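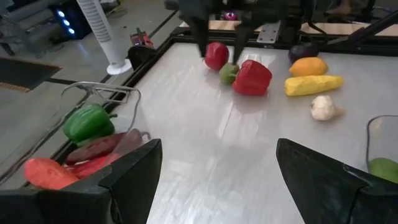

*A table full of fruits and vegetables. Which of them grew from a flower?*

# Is It a Fruit or a Vegetable?

Somebody in your family has probably told you, with a very serious face, that a tomato is a fruit. Maybe you laughed, and maybe you went straight to the kitchen and looked at a tomato to see if it would admit it. Well, they were right! And if you stay with me for a little while, I'll show you that the tomato has plenty of company, and that the produce shelf at the grocery store is a much stranger place than it looks when you are riding past it in a shopping cart.

Let's begin with the red apple on the table, because everybody agrees about apples. An apple is a fruit. You can eat it with cinnamon, you can bake it in a pie, and you can carry one in your pocket (it will make a lump, but you can). But what makes it a fruit? Lots of children say, "Because it's sweet," and that's a good guess, although a scientist who studies plants would shake her head. That kind of scientist is called a **botanist**, and she would ask you a different question altogether.

## The botanist's question

The question is this: *Did it grow from a flower, and is it the part that holds the seeds?*

In spring an apple tree is covered with blossoms. Bees come along for the nectar, and they carry a yellow dust called **pollen** from one blossom to the next. Once a blossom has been given the right pollen, its petals drop off and the part underneath begins to swell. It swells all summer long, and one day there is an apple. If you ask a grown-up to slice one across the middle, you'll find a little star shape in there, and the dark brown seeds are tucked inside the points of the star.

So a fruit is a sort of package for seeds. Sweetness is a nice extra, because animals like sweet things, and an animal that eats a fruit may drop the seeds somewhere far away where a new plant can grow. But plenty of fruits aren't very sweet at all, and here we come to the surprising part.

## Fruits that sit with the vegetables

Look at the big red bell pepper lying on its side. Have you ever helped cut one open? There's a hollow space inside, and near the stem there's a pale, spongy lump covered with flat little seeds. Seeds! The pepper plant had a small flower, the flower faded, and a pepper grew where it had been. To a botanist, the pepper is a fruit.

Now find the green bell pepper over on the left. Many green peppers are simply peppers that were picked early, and if they had been left on the plant for a few more weeks they would have turned red, or yellow, or orange, depending on the kind. Red ones usually taste sweeter for just that reason – they had longer to ripen.

The dark purple eggplant is a fruit too. Its seeds are small and soft, so you may have eaten hundreds of them without noticing, especially if there was cheese on top. Scientists even call the eggplant a kind of **berry**, and the pepper as well, which I think is one of the funniest facts in the whole garden. You could say at supper tonight, "Please pass the berries," and point at the peppers, and you would be quite correct, though you might have to explain yourself.

## What about the corn?

Corn is a puzzle, and I have saved it for its own section because it deserves one. Look at the yellow ear on the table, with all its bumpy kernels. Each one of those kernels is a tiny fruit with a seed inside it, packed so tightly together that the fruit part is only a thin skin. That skin is the bit that gets stuck in your teeth!

When the ear is young and still wrapped in its green husk, long silky threads hang out of the top. Each thread leads down to one spot on the cob. If a grain of pollen lands on the thread, a kernel grows at the other end of it. If no pollen lands, no kernel grows, and you get a gap, like a missing tooth. The next time somebody buys corn with the husk still on, ask if you may be the one to peel it, and look closely at where the silks go.

## So what is a vegetable?

Botanists don't really use the word "vegetable" very much. It's a kitchen word. Cooks use it for the parts of plants that we like to eat with salt and butter, or in soup, and those parts can come from almost anywhere on the plant.

- **Roots.** A carrot is a root. It grows down in the soil and stores food for the leafy top.
- **Bulbs.** The white garlic on the table is a bulb. A bulb is made of thick, special leaves that grow underground, and each clove you peel off is one of them, with a small bud waiting inside.
- **Leaves.** Lettuce and spinach are leaves, which you probably knew already.
- **Stems.** Celery is a leaf stalk and asparagus is a stem.
- **Flowers.** Broccoli is a great bunch of flower buds that were picked before they could open.

## Who is right, the cook or the botanist?

Both of them are! The cook wants to know how a thing will taste, and the botanist wants to know which part of the plant it is. An eggplant can be a vegetable in the frying pan and a fruit in the science book, and it doesn't mind a bit.

## Try it yourself: wake up a garlic clove

You'll need a garlic bulb, a small pot with holes in the bottom, a saucer, some potting soil, and a sunny windowsill.

1. Break one clove off the bulb. Leave its papery skin on.
2. Find the pointed end and the flat end. The point is the top.
3. Fill the pot with soil and push the clove in, point up, until it is covered by soil as deep as the tip of your thumb.
4. Set the pot on its saucer and water it until the soil is damp all the way through.
5. Put it on the windowsill and touch the soil every day. When it feels dry, give it a drink.

Be patient with it, because some cloves are slow starters. Sooner or later you should see a green shoot, and you can snip a little of it with scissors and sprinkle it on scrambled eggs. This works even in January, when everything outdoors is fast asleep.

## Words to remember

**Botanist:** a scientist who studies plants.

**Pollen:** a fine dust made by flowers, which helps seeds to form.

**Bulb:** an underground bundle of thick leaves where a plant stores its food.

**Kernel:** one of the little fruits on an ear of corn.

*Written by Diarmuid Ó Dubhghaill for the Prullach Children's Garden Pages, 11 Jul 2025*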